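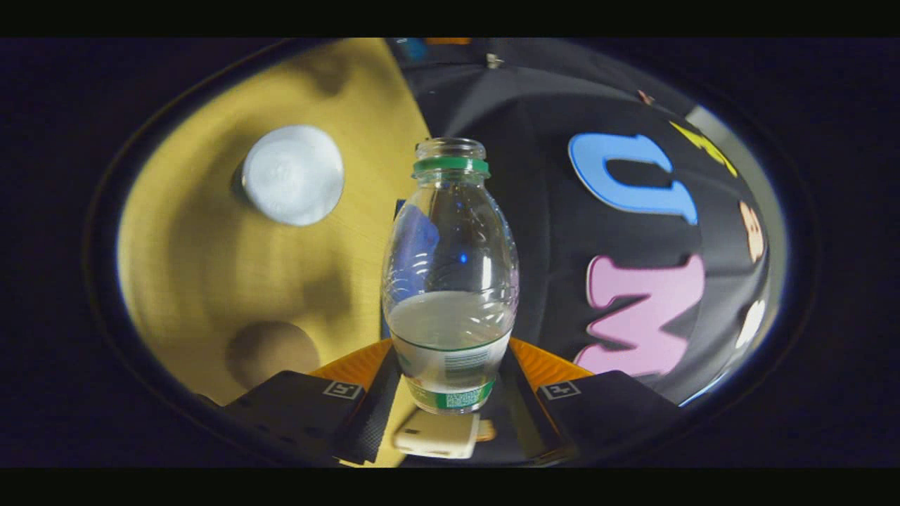

Water Hardness and Kettle Scale in Two Supply Zones
Project report, Environmental Measurement, second year
Group 4, Bastotby

1. Background

Households in Bastotby receive water from two sources. The eastern streets are supplied from the Jerby wellfield, which draws on limestone. The western streets are supplied from the Bepari reservoir, which collects surface runoff from sandstone and peat. Residents on the eastern side commonly report scale in kettles and shower heads. The purpose of this project was to measure total hardness in both zones and to compare the results with the mass of scale deposited in a kettle under controlled use.

Hardness is caused mainly by dissolved calcium and magnesium. When hard water is heated, bicarbonate breaks down and calcium carbonate comes out of solution. The deposit sticks to the hottest surface, normally the heating element or the base plate. It conducts heat poorly, and a thick layer lengthens the time needed to reach boiling.

2. Sampling

Tap samples were collected from homes in each zone during November. The kitchen cold tap was used in all cases. The tap was run for two minutes before the sample was taken. Bottles were rinsed three times with the water to be sampled, filled to the top and closed. Homes with a softener or an under-sink filter were excluded.

Samples were kept in a refrigerator and tested within two days. One batch collected on a Saturday was held until the laboratory opened and was tested last. Its results did not differ visibly from the others in its zone and it was retained.

3. Method

Total hardness was determined by EDTA titration at pH 10 with Eriochrome Black T as the indicator. Each sample was titrated three times. If the readings differed by more than 0.2 mL, a fourth titration was made and the outlying value dropped. Results are given in mg/L as calcium carbonate.

For the scale test, two identical kettles were bought new. One was used only with Jerby water and the other only with Bepari water. Each kettle was filled to the one-liter line, boiled, left for ten minutes and emptied. This was repeated until 369 boils had been completed with Jerby water. The Bepari kettle developed a fault in its switch after 329 boils and was not replaced. The comparison below is therefore made per boil.

The kettles were dried at low heat and weighed before and after the test. Scale was then dissolved in dilute citric acid, and the kettles were rinsed, dried and weighed again. The difference between the last two weighings was taken as the mass of scale.

4. Results

Hardness in the Jerby zone was high at every address, and the spread between homes was small. Hardness in the Bepari zone was low. The lowest Jerby reading was well above the highest Bepari reading, and no statistical test was considered necessary to separate the zones.

The Jerby kettle had a continuous white layer over the base plate at the end of the test. The Bepari kettle had a faint ring at the water line and a brown tint on the plate. The mass of scale in the Bepari kettle was below the resolution of the balance and is reported as not detected.

Boiling time in the Jerby kettle increased slowly over the first half of the test and more quickly afterward. In the Bepari kettle it did not change beyond normal variation.

5. Descaling trial

The Jerby kettle was descaled in two stages. Citric acid removed most of the layer in the first treatment. A commercial powder, Nonditz, was used for the remainder and left the plate clean. The two products were not compared on equal deposits, and no conclusion is drawn on which works better.

6. Sources of error

The titration end point was read by eye by different group members. A shared color reference was introduced after the first session, but the first results were not repeated. Kettles were filled by the printed line, and the volume was not checked by weight. Room temperature was not controlled, which affects boiling time more than it affects scale.

The limit of the balance was the main weakness. A balance with finer resolution would have given a value for the Bepari kettle and allowed a ratio to be stated.

7. Further work

The streets where the two supplies meet were not sampled. The zone boundary is reported to move during maintenance at the reservoir, and monthly samples from a few homes there would show whether hardness changes over the year.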